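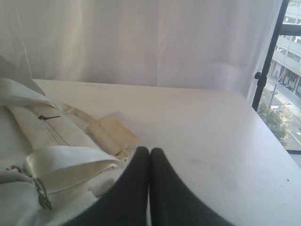 금요일. 피세오에서 보내온 새 그리퍼를 달고 이틀째다. 안내서에는 천이나 가죽처럼 흐물흐물한 물건도 단단한 물건과 똑같이 잡는다고 적혀 있다. 나는 이런 문장을 믿어본 적이 없다. 마인덱 것도 처음엔 그렇게 적혀 있었고, 결국 서랍에 들어갔다.

오늘 대상은 크림색 캔버스 가방. 옆으로 눕혀놓고 끈부터 잡게 했다. 넓은 끈은 표면이 번들거려서 손목 카메라로 보면 빛나는 부분과 흰 상판이 자꾸 섞인다. 커튼도 희고 책상도 희고 가방도 희끄무레하니 깊이값이 좋을 리가 없다. 배경을 바꾸자고 했더니 템바가 그러면 지난주 마리카르 카메라 결과랑 비교가 안 된다고 했다. 맞는 말이라 더 짜증이 났다. 창문 쪽 빛도 그대로 두기로 했다.

손가락은 진회색에 겉이 천 같은 느낌이라 보기에는 순해 보인다. 끝이 둥근 건 마음에 든다. 다만 손목 시점에서 손가락 두 개가 화면 아래를 너무 크게 차지한다. 가방 끈에 이어진 황갈색 태그 같은 건 왼쪽 손가락 바로 옆까지 오면 금방 가려질 텐데, 피세오 담당자는 메일에서 "시야 간섭은 미미하다"고만 했다. 미미하다는 게 몇 픽셀인지 물었는데 답이 없다.

오전 기록은 467회, 오후까지 합쳐서 568회. 템바는 2,000회를 채우고 나서 얘기하자는 쪽이고, 나는 2,000회를 채워도 같은 가방 하나면 가방 하나에 대한 얘기밖에 안 된다는 쪽이다. 점심 먹으면서도 이걸로 다퉜다. 둘 다 양보는 안 했고 국수는 불었다.

제어기는 아직 베부스 것을 쓴다. 닫는 명령을 주고 나서 힘값이 올라오기까지 늦는 구간이 있는데, 이게 그리퍼 탓인지 제어기 탓인지 로그만 봐서는 모르겠다. 템바는 그리퍼라고 하고 나는 제어기를 의심한다. 사실 근거는 둘 다 없다. 월요일에 예전 그리퍼를 다시 달아서 같은 명령을 줘볼 것.

지퍼 손잡이 잡기는 아직 시작도 안 했다. 안내서 표지에는 그걸 집는 그림이 있다. 6월 안에 구매 의견을 내라는데 지금 쓰라고 하면 '보류' 두 글자다.

상판 얼룩 닦는 걸 또 잊었다.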